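4.2 Condensation under glass lids

The Teuber method was followed with one change – the pan was filled to 40 per cent of its depth, as in the Lellberg study, to leave more air space. Water was held at 100 °C and each run was repeated 3 times. Rizwan Zaidi weighed the water lost. Losses rose steadily with the width of the gap at the rim, and the spread between runs was small. 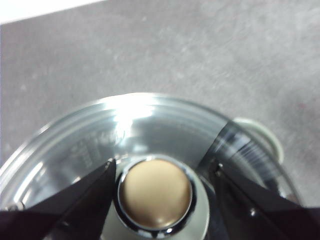

Figure 6. Round glass lid with steel rim, on a grey countertop.

Readings for the vented lid are given in Appendix B.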